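Setting Up Your Pruvum Water Filter, Part 2: Mounting and First Flush
Posted in February by the Pruvum owners' help desk
164 shares | 10 comments

Okay, so you've got the box open and the parts laid out from Part 1. Now we get to the fun bit! I've put in more of these under-counter filters than I care to admit, and I still read my own notes every time, so keep this page open on your phone while you work.

Before you start, shut the cold water valve under the sink and open the faucet to let the pressure off. Put a towel down. A bigger towel than that.

1. Hold the bracket against the cabinet wall and mark the two screw holes with a pencil. Leave a good hand's width below it so you can drop the cartridge out later (I forgot this on my very first one and had to move the whole thing).

2. Drill the pilot holes and drive in the long screws. The short ones in the same bag are for the faucet clip, so set them aside.

3. Hang the filter head on the bracket. The arrow on top should point toward the faucet side.

CAUTION: Cabinet walls can be thin. Check what's on the other side before you drill, especially if there's a dishwasher next door.

4. Push the blue tube into the port marked IN until you feel it stop, then give it a little tug. If it slides back out, trim the end square and try again.

5. Do the same with the white tube and the port marked OUT.

NOTE: If you bought the Takar adapter for older faucets, it goes on now, before the white tube. Hand tight is plenty. The Paulík adapter looks nearly the same but has a finer thread, and you'll strip it if you force it.

6. Peel the cap off the cartridge, wet the rubber ring with a drop of water and twist the cartridge up into the head. You'll feel a click at the end of the turn.

7. Open the valve slowly. I mean a quarter turn, then wait, then look at every joint with a flashlight. A drip at this point nearly always means a tube isn't pushed in all the way.

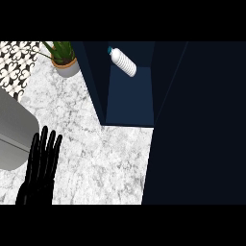
8. Run the cold tap for 10 minutes. The water may look gray or cloudy at first, and that's just carbon dust washing through. Pour it on the plants if you hate wasting it (I do, and mine haven't complained).

9. Turn the tap off, wait 5 minutes, then check underneath again with a dry paper towel.

CAUTION: Cold water only! Hot water will ruin the cartridge and it isn't covered by the warranty.

10. Press and hold the reset button until the light blinks twice. The counter is now set for 156 days, and the light turns orange when it's time for a new cartridge.

If you have the Brasov faucet with the built-in light, skip step 10 and go to Part 3, where I cover pairing the two.

10 comments | Share this page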